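Edge-Glued Boards: Care, Flattening and Use as a Sorting Surface

An edge-glued board is a set of narrow strips joined along their long edges. Pale species such as maple and birch are common for this because they are hard, close-grained and inexpensive in short widths.

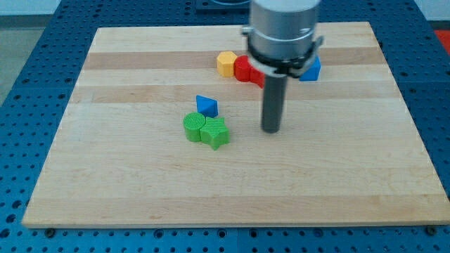

Color variation between strips is normal. A darker tan stripe beside a cream one usually means heartwood next to sapwood and has no effect on strength. Inspect the glue lines and the end grain instead. A sound glue line cannot be felt with a fingernail. End grain takes up moisture faster than the faces, and most splits start there.

Finishing

Sand with the grain, 120 grit and then 180. Wipe with a damp cloth, let dry, and sand once more at 220 to remove the raised fibers. Stop at 220 if the board will be oiled.

Apply mineral oil to both faces and all four edges. Treating the top face only will cause cupping within a season. Give the end grain a second coat 9 hours after the first. Wipe off the excess and stand the board on edge overnight. For a board that will hold plastic parts, toy blocks or hardware, use a hard wax instead. Oil transfers to plastic and collects dust.

Gundell wax paste and the Lavorico hard wax were both tested on shop offcuts. Gundell buffs out faster. Lavorico gives slightly more grip, so light pieces slide less when pushed.

Flattening a cupped board

Check with a straightedge across the strips in three places. A gap under 1/32 inch can be left alone. For anything larger:

Lay the board hollow side down on a damp towel for 4 hours.
Move it to a flat bench, hollow side still down.
Clamp across the strips with two cauls. Tighten in small steps.
Leave clamped for 6 days at room temperature.
Refinish all surfaces after unclamping.

A perforated worktable is suitable for the clamping stage. Air reaches the underside through the holes, and hold-downs can be placed close to the work. Put spacers under the board if the holes are widely spaced.

Sorting small parts on a board

Loose blocks and similar pieces are easier to sort on a pale, matte surface than on a dark or patterned bench top. Work from the far edge toward the near edge. Keep tall pieces at the back so they do not hide flat ones. Leave a clear strip along the near edge for the pieces being handled.

Place a sheet of nonslip shelf liner under the board if it moves. Cut the liner one inch short on each side.

Cleaning

Matte plastic pieces: warm water and dish soap, then air dry. Do not use acetone.

Waxed wood: barely damp cloth, dried at once. Pencil marks come off with a white vinyl eraser. Never soak the board or put it in a dishwasher.

Reader Ezequiel Nieto asked whether a board can be stored upright against a radiator wall. It should not be. The side facing the heat dries first and the board bows. In November, when the heating comes on, move boards to an interior wall or store them flat.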